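4. Instalación y primer llenado del descalcificador

Antes de empezar, cierre la llave general y abra un grifo de la planta baja para quitar presión a la tubería. El Riedl 257 se instala siempre después del contador y antes del calentador.

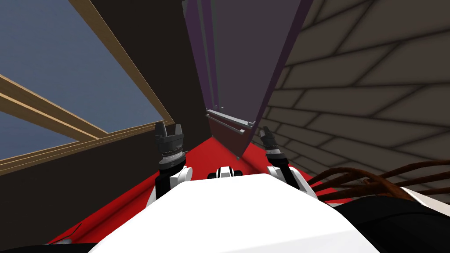

Página 41

4.1 Conexión a la red

1. Compruebe que las juntas planas están asentadas en los dos racores.
2. Enrosque el racor de entrada (flecha azul) a mano y apriete después un cuarto de vuelta con llave.
3. Repita la operación con el racor de salida.
4. Deje la válvula de derivación en posición BYPASS.

PRECAUCIÓN: No utilice cáñamo ni pasta selladora en las roscas de plástico. Las roscas dañadas por exceso de apriete no están cubiertas por la garantía.

4.2 Desagüe

5. Lleve el tubo flexible hasta el sumidero sin pliegues.
6. Deje una separación de dos dedos entre el extremo del tubo y el nivel del sumidero.
7. Fije el tubo con la abrazadera suministrada (ref. 2365).

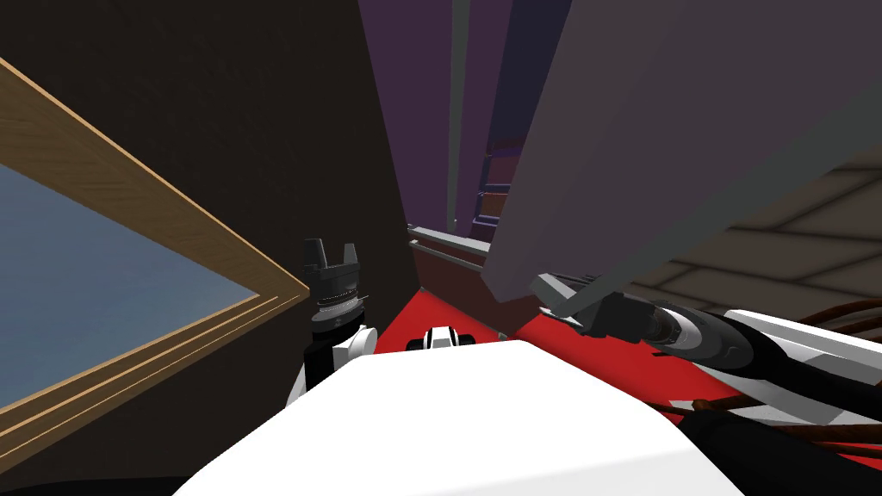 Fig. 7. Pinza con los dos dedos en vertical y separados.

Nota: si el desagüe queda más alto que el cabezal, pida el kit de elevación, ref. 1055, a su distribuidor Pamach.

4.3 Carga de sal

8. Retire la tapa del depósito y compruebe que el flotador se mueve libremente.
9. Vierta sal en pastillas hasta la marca MAX. No use sal de cocina ni sal para deshielo.
10. No añada agua. El equipo llena el depósito durante la primera regeneración.
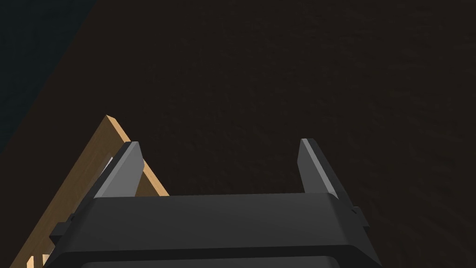

El tubo del flotador lleva un tapón a presión que debe retirarse para revisar la altura. Presione las dos pestañas laterales y tire hacia arriba. Para volver a montarlo, las pestañas deben quedar abiertas, con un hueco entre ambas, como los dos dedos de la pinza; empuje el tapón hasta oír el clic. Si ofrece resistencia, gírelo media vuelta y repita.

4.4 Puesta en marcha

11. Conecte el transformador y ajuste la hora.
12. Introduzca la dureza del agua.
13. Abra despacio la llave general y gire la válvula a SERVICIO.
14. Mantenga pulsada la tecla REG cinco segundos.
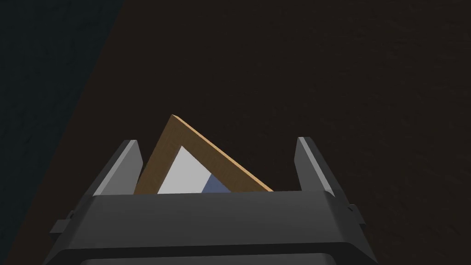
Fig. 8. Dedos de la pinza, uno a cada lado del cuerpo gris oscuro.

Nota: durante la primera regeneración el agua de desagüe puede salir amarillenta. No consuma agua del grifo hasta que termine el ciclo.

Si aparece E3 en pantalla, desconecte el transformador, espere un minuto y repita desde el paso 11. Si el aviso continúa, consulte el apartado 7.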